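Reading time: 3 min

3.2 Countertop storage and container placement

Small two-tier racks are common on kitchen counters where wall cabinets are full or absent. In the Brarlow survey, respondents kept tea tins, canisters and other lidded containers on such racks more often than in drawers. We therefore treated the rack and the surface in front of it as one storage zone -- items moved between the two are not coded as leaving storage.
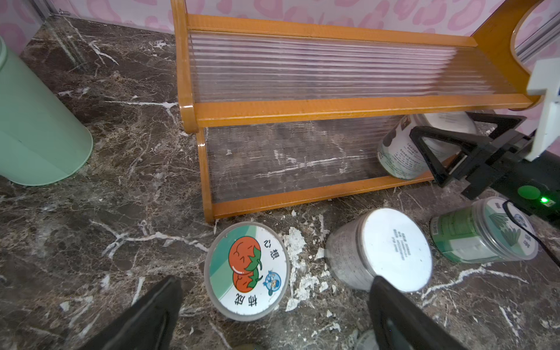
Figure 3. Two-tier rack with clear ribbed panels and cylindrical containers on a marble surface.

Containers lying on their sides were coded separately from upright ones. A cylinder on its side takes up more counter depth and may roll, and its label can face any direction. The Skalstead scheme has no code for this, so we added one in February. Of the 701 placements coded, 21 could not be assigned to a tier or to the counter and were dropped -- the remainder are analyzed in Section 4.

Last updated: November 15, 2019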